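Hemis verkauft sein Greiferpaar als Einstieg ins Anlernen von Haushaltsrobotern. Ich halte das Angebot für richtig, den Preis für falsch. Dünner Stoff auf einem Bett ist eine ehrliche Prüfung — er gibt überall nach.

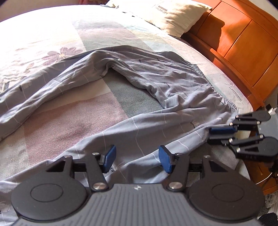 Braucht man beide Greifer?
Für Kleidung schon, mit einem allein lässt sich kein Bein glatt ziehen.

Skorach wirbt mit 1000 Vorführungen im Paket. Mir wären 100 saubere lieber. Si-woo Ki sieht das anders und setzt auf Masse.
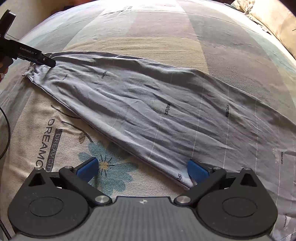
Lohnt sich das Abo?
Erst ab 2 Arbeitsplätzen, vorher reicht der Einzelkauf.

Hemis sollte die Pads einzeln anbieten.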